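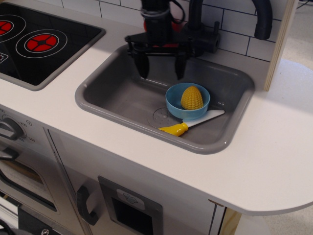 Toy kitchen sink with a blue bowl and a corn cob.

How to Make Water Safe to Drink in the Backcountry

Clear water from a stream or lake can still carry bacteria and parasites. Boiling deals with both and needs only a metal pot and a heat source. It does not remove fuel, pesticides or heavy metals, so do not collect below mines, farm fields or roads.

What you need

Metal pot with a lid
Clean cotton cloth or bandanna
Two bottles, one marked for raw water only
Stove or fire

Step 1. Collect
Take water from a moving section, upstream of camp and of any animal crossing. Hold the mouth of the raw bottle just under the surface. Avoid stirring up the bottom.

Step 2. Settle and strain
If the water is cloudy, let it stand for 35 minutes. Pour off the upper part slowly through the folded cloth into the pot. Leave the last inch behind. Straining improves taste and clarity but does not make the water safe.

Step 3. Boil
Cover the pot and bring it to a full rolling boil. Small bubbles on the bottom are not a boil. Keep it rolling for one minute. Above 2,000 meters, keep it rolling for three minutes.

Step 4. Cool and store
Leave the lid on while the water cools. Do not add snow or raw water to speed this up. Pour into the clean bottle and close it. Wash your hands before touching the cap or the threads.

Notes

Flat taste: pour the water back and forth between two clean containers, or add a small pinch of salt per liter.

Fuel: boil the evening and morning supply in one session if you have the bottles for it.

Freezing nights: store bottles upside down. Ice forms at the top first and the cap stays clear.

Text: Severyn Dovhaniuk. Updated in December.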